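To: Gomoscombe Clothing Exchange, members' list
From: Exchange Office
Subject: Re: Folding and bagging of quilted coats before the October intake

Dear members,

The office is grateful to the member who wrote to the list last week on the folding of padded garments. Several households have since raised the same points by telephone, and the message is quoted in full so that the reply may be read against it.

> Dear Exchange Office,
>
> I have four children's quilted jackets to hand in for the October
> intake and have read the sheet that came with the bags. It says
> that outerwear should be "folded flat, sleeves in, label showing".
> I can manage this with a raincoat. With a quilted jacket the
> sleeves spring out again as soon as I turn the body over, and by
> the time the jacket is in the bag the label is somewhere in the
> middle of it.
>
> Could the office please say (a) whether the sleeves go in front or
> behind, (b) whether the front should be fastened first, and
> (c) whether we may use the vacuum bags sold at Udo, as they would
> save a great deal of room in my hall? I should also like to know
> what is to be done with cuffs and collars in a different fabric
> from the rest. Two of mine have corduroy trim and I do not want
> to flatten it.
>
> With thanks, and apologies if this has been covered before.
>
> A member, Ilie Road

The matter was last covered on this list before the present sheet was drawn up, and the office accepts that the wording is too short to be of use for padded items. The following guidance replaces the paragraph headed "Outerwear" and applies from this intake onwards.

Surface. Quilted garments should be folded on a bed or a large table that has been cleared and covered with a clean sheet or blanket. The floor is not suitable. Members who fold on a blanket that sheds are asked to go over the jacket with a clothes brush before bagging, as fluff caught in the stitching is slow to remove at our end.

Fastening. Zips should be closed to the top. Poppers and buttons may be left open except for the highest and the lowest. Where a zip is broken the jacket is still welcome, but it should be put in a separate bag and the word "zip" written on the ticket.

Sleeves. In answer to question (a), the sleeves go behind. Lay the jacket face down, take one sleeve near the cuff, and bring it across the back so that the cuff lies a little above the hem. Press the air out of the sleeve with the flat of the hand, working from the shoulder downwards, before starting on the second. Most of the springing described by our correspondent comes from air held in the wadding, and a sleeve that has been pressed for a few moments will generally stay where it is put. 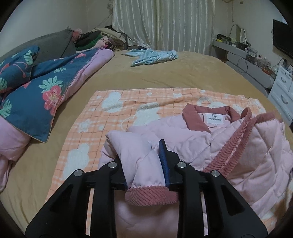

Small sizes are the exception. On a child's jacket the sleeve is often too short and too full to lie across the back, and it may instead be bent once and laid along the side seam. The sorting tables will accept either method, provided that both sleeves of a garment are treated in the same way.

Trim. Corduroy cuffs, collars and front bands should be left on the outside of the fold wherever possible, with the ribs lying in their natural direction. Please do not iron them. A corduroy collar may be opened out around the neckline and left so; it will take less harm than one which has been turned down and pressed under the weight of other garments. Where the trim runs down the front, it is better to let the two edges lie side by side than to tuck one beneath the other.

Labels. The brand label and the size tab at the neck should be visible when the bag is opened at the top. The sorters read the size from the tab and do not unfold the garment unless the tab is missing or cannot be read. At the spring intake the office received 282 padded jackets, of which 98 had to be taken out, opened and folded again in order to find the size. This accounted for the greater part of the second evening. If the tab has been cut out, or has faded in the wash, please write the size on the ticket as best you can judge it — an age range is quite sufficient for children's items.

Vacuum bags. The office regrets that these cannot be accepted, whether from Udo or elsewhere. Quilting which has been held under vacuum for several weeks tends to come out in hard ridges, and we do not have the hanging space to let it recover. The clear Griline bags issued with the sheet are to be used throughout. The larger of the 2 sizes holds one adult coat or two children's jackets. Bags should be folded over at the neck and secured with the paper strip; tape leaves a residue and the bags are used again.

Washing. All quilted items should be washed and completely dry before they are folded. Wadding may feel dry on the surface while remaining damp at the seams, particularly where the sleeve is gathered into the cuff, and members are asked to check these places by hand.

The receiving room will be open from 9 a.m. until noon on each morning of the intake. Further Griline bags may be collected from the side entrance during the same hours. The rail in the receiving room takes 80 hangers and is reserved for wool coats and formal wear, so quilted jackets should not be brought in on hangers even where this would seem more convenient.

Members who have already bagged their jackets in accordance with the earlier sheet need not do so again, with the exception of any in vacuum bags. Those should be opened as soon as possible, shaken out and left overnight on a bed or an airer before being folded as set out above.

A revised sheet will be sent to the list before the end of the month, and printed copies will be left at the side entrance for members who prefer them. Questions on shoes, belts and school uniform should be sent to the office under a separate subject line so that they may be found again in the archive.

Yours faithfully,

The Exchange Office
Gomoscombe Clothing Exchange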